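# Cusix: Where Does the Fruit Go?

Final report, Everyday Objects studio, spring term, Wukport

## 1. What we said we would do

The proposal we handed in promised "a complete rethinking of the play kitchen." We were told to pick one meal. A week later we were told to pick one plate. This report is about one plate, some toy produce, a basket, and the table they sit on.

Cusix is the name we gave the set in the first meeting, when we still thought it would have packaging. It doesn't mean anything. We liked that it had an x in it.

The question we ended up with is small enough to fit on a sticky note, and for most of the term it did: when toy food is kept in a container, and the container is kept on the same table as the plate, what makes a person put things back where they came from? Anyone who has been near a play kitchen knows the usual answer is that they don't. The banana lives under the radiator. The egg is in a shoe.

## 2. The pieces

We had a budget of $300, which sounds generous until you price baskets. The produce was bought as a mixed lot from Fuchs, the discount store across from the bus station, where toy food is shelved beside the drain cleaner. We chose it on three grounds: it was smooth, it was bright, and it was there.

The vegetables caused more argument than we expected. Half the group wanted realistic sizes and the other half wanted everything to fit in one hand. A bell pepper is a good compromise. It has a shape you can recognize from across a room, it doesn't roll as far as an orange, and in yellow it can't be mistaken for a tomato by someone who is being difficult. We had someone being difficult in every session.

The plate is mint green, round, with a low raised rim. The rim matters more than the color. We tried a flat board for a while and spent that while picking things up off the floor. With a rim, a piece of fruit that arrives a bit too fast has something to stop against. A deeper bowl would do the same job better, but people don't treat a bowl as a place setting. They treat it as storage, and once it's storage everything goes in it, including the bowl's own label.

For containers we used a wicker basket and clear plastic bags. The basket was meant to be the whole answer. The bags were supposed to be temporary, and they lasted the entire project, as temporary things do.

## 3. The table

The drawing says 700 mm high. The table is 769 mm high. Our instructor asked which of these was a typo and we had to say neither one was. The legs were ordered from Bisley at a standard size, we meant to trim them, and by the time the saw was free we'd already gotten used to standing. All our notes are for people on their feet, and we don't make any claims about chairs.

The top is white. We wanted something dull so that the food would be the loudest thing on it, and on that one point the project worked as designed. It also shows every fingerprint, which was useful for one afternoon, when we tried to work out from the smudges where people rested their hands, and annoying after that.

The surface is in sections that butt together, with a faint seam running across. We had planned to fill the seam. Then we noticed that people were using it as a line. Things on the near side were "out." Things on the far side were "put away," or at least no longer their problem. Two of us have slept in dorm rooms divided on the same principle. We left the seam alone.

## 4. How a session went

A session had a start, a middle, and a cleanup. The start was always the same: plate on the table, produce in its bag toward the back. The middle was whatever the participant thought a meal was. Some people built a sensible lunch. One built a face. One put a single lemon on the plate, folded their arms, and said it was French. 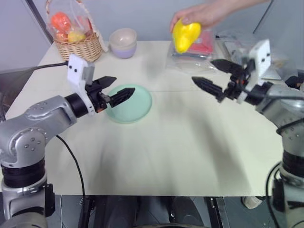
A comment in the margin of our first draft objected that we were measuring the wrong end of the meal. Setting a table is the fun part, it said, and anybody will do it well, so all the trouble you want to study happens when the plate has to be cleared and people suddenly remember an appointment. It went on to suggest that we throw out everything before the cleanup and start our notes from there, and that we'd save a good deal of paper.

We didn't throw it out, partly from pride, but we did change what we wrote down. From that point the notes for each session have two short paragraphs in place of one long one. The first says what went on the plate. The second says what came off it, in what order, and where it went. The second paragraph is nearly always the better read.

What we learned from those second paragraphs, more or less in the order we learned it:

- Large pieces go back first. The pepper was often the first thing returned, which we put down to its being easy to grab.
- People empty the plate and then look for a place to put the plate. We had never given the plate a home of its own. It stayed where it was because it had nowhere else to be.
- Whoever takes something out of a bag tends to put it back in that bag, even if the basket is closer and wider open.
- Small round fruit is returned last, or is "found" later.

None of this will surprise a parent. It surprised us a little, and we got to write it down.

## 5. The trouble with bags

On paper the basket should win easily. It stands up by itself. Its mouth stays open. It looks like something you'd be happy to own, as opposed to something your groceries came in. We had a page of the proposal about the warmth of natural materials, and we'd like that page back.

A clear bag has one advantage that beats all of this. You can see what's in it. If you want the orange, you can find the orange without digging, and if you've just put the orange back, you can see that you did. With the basket, food disappeared into the weave and people reached in as though they expected to be bitten. We watched one participant lift the whole basket to eye level and squint through the side.

So we tried the basket with labels. The labels fell off. We tried it with a picture card showing the contents, and participants politely moved the card out of the way. We tried leaving the pieces spread across the table with no container at all, which at least made for short cleanups, as there was nothing to clean up into.

The arrangement we settled on is a little embarrassing for a design course: put the bag in the basket. The basket gives the bag a shape and a place on the back edge of the table. The bag lets you see the fruit, at least from above and wherever it sticks up. It took us most of a term, and every grocery store in Wukport could have told us.
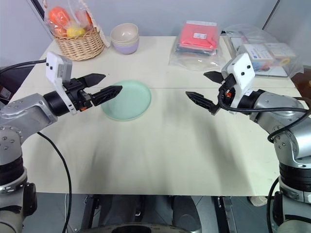
It also settled an argument about ownership that we hadn't known we were having. With the bag lying by itself on the table, participants tended to slide it toward them and keep it there, the way people do with the chips. Once it stood in the basket at the back, they reached over for what they wanted and left the rest alone. The middle of the table stayed free for the plate, and the plate stopped getting shoved to one side to make room for the groceries.

We don't want to oversell this. Reaching over is fine if you're tall. The shorter half of our group would like it recorded that 769 mm is a lot of table, and that a basket on the far edge of it is a lot of reach. Our fix was to move the basket forward by the width of a hand. Their fix was to finally cut the legs.

## 6. Money

We spent less than we had, mostly by not building things. The packaging was never made. The second plate, which was going to be coral, was never bought. The biggest single cost was the legs, at just under $100, and those are the one part of the project that came out the wrong size.

The wicker basket was the second biggest. We went back and forth on it in the store for long enough that a clerk asked if we were having a picnic. The bags were free.

## 7. What we would do differently

Give the plate somewhere to go. A rack, a hook, a drawn circle, anything. Every set of notes ends with the plate sitting there, and we noticed this far too late to do anything useful about it. One of us drew a circle on the table in pencil during the last session and then couldn't get it off, so in a sense the prototype exists.

Test the seam properly. We have a good story about people treating it as a border, and a good story is what it is for now. The obvious next step is to turn the tabletop so the seam runs the other way and see whether people start dividing it left and right. We kept meaning to. It's heavy.

Pick vegetables or pick fruit. The mix made for livelier plates, but it gave people an excuse to sort, and some of them got so interested in sorting that they never set the table. We had to stop a session when two participants couldn't agree about tomatoes.

Write the proposal last. We understand this isn't allowed.

## 8. Handing it on

The set stays in the studio through the summer and can be signed out at the front desk. It goes out as the basket, the bag, the produce and the plate. The table stays put. Please check the bag before you return it, and check the floor before you check the bag. If you find a small lemon, it belongs to us, and we've been looking for it since March.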